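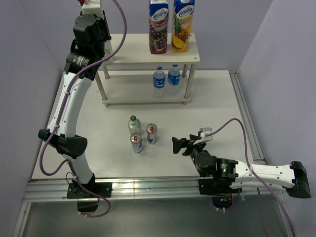
# Can a Machine Restock a Drinks Shelf Yet?

Our project asked whether two robot arms could do one small shop chore: pick up drinks from a table and put them on a shelf, facing front. We picked this job after a visit to Rovel, a corner store in Enmont where the morning clerk starts refilling shelves at 6 a.m.

A trial counted as a pass if the drink ended up standing on the right board with its label toward the customer. We planned 135 trials and dropped three for bad recordings, which left 132. 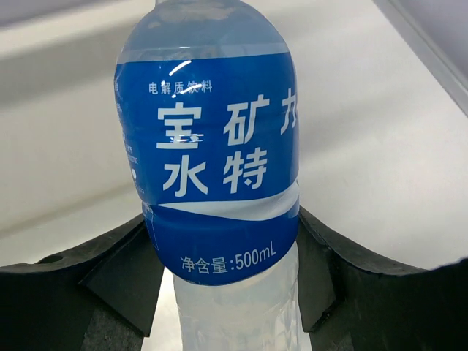
*Tedesco Project Group, Janard Technical College, spring term*

## Grip

Bottles were harder to judge than we expected. A soft plastic bottle gives a little when squeezed, so we set the grip force separately for each type of drink. For a 500 mL bottle we wanted the fingers low on the body, with the brand name left clear. Gripping higher up made the bottle swing when the arm stopped. 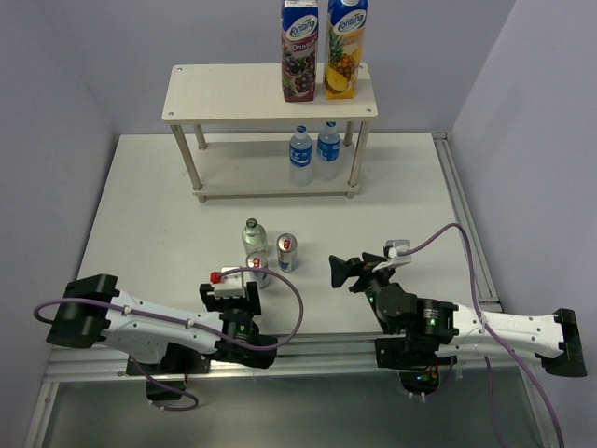 Placement took most of our time. The arm has to clear the upper board and still reach the lower one, and that leaves little room for the wrist. Two water bottles side by side on the lower board, one a bit behind the other, already make the space tight for a third. Cartons on top were simpler.

## Results

| | Trials |
|---|---|
| Passed | 89 |
| Wrong facing | 35 |
| Dropped or tipped | 8 |
| Total | 132 |

A pass took about 40 seconds. The clerk at Rovel does the same thing in a few seconds and checks dates while doing it.

We would not put this setup in a store. Most failures were in the facing, and next term we want to add a turn-and-check step before the arm lets go.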